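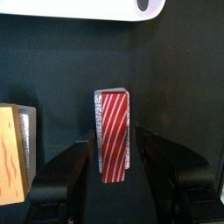
Brekunau is a long drive for a product demo, but Vasovetti only shows its small-parts picking kit in its own building, so on Monday I went. The front office is shared with Mosoti, the distributor, and visitors sign in at the Mosoti desk.

The kit is sold as a package: a two-finger gripper, a wrist camera, a controller box and a year of software updates. The arm is extra. List price for the package is 3000, before shipping, and Mosoti says it will hold that through January.

The demo cell was set up with small blocks against a dark green backdrop. One had a silver speckled body with a red band over the front, striped diagonally in white. A tan block with wavy orange-red lines stood off to the left, beside another speckled one. The fingers are black and fairly glossy, and the camera sees both of them as well as the part between them. That helps when you are teaching a pick – you can check the gap on either side before you close.

I watched 22 picks. Three failed, all on the same part, and the operator fixed it by changing the approach height. Teaching a new part took eight minutes from the menu, with no code. The menus are plain, although the save button is two screens deeper than it should be.

I asked about loose labels and bands, which we have a lot of at Erkdale. The answer was that the grip has to be taught on the sides of the part, and that anything hanging below it may need a second camera position. They would not quote a cycle time for that.

Spare fingertips ship from Brekunau. Service calls go through Mosoti, weekdays only. I have asked for a loan unit to try on our own parts before we order.

Last updated: January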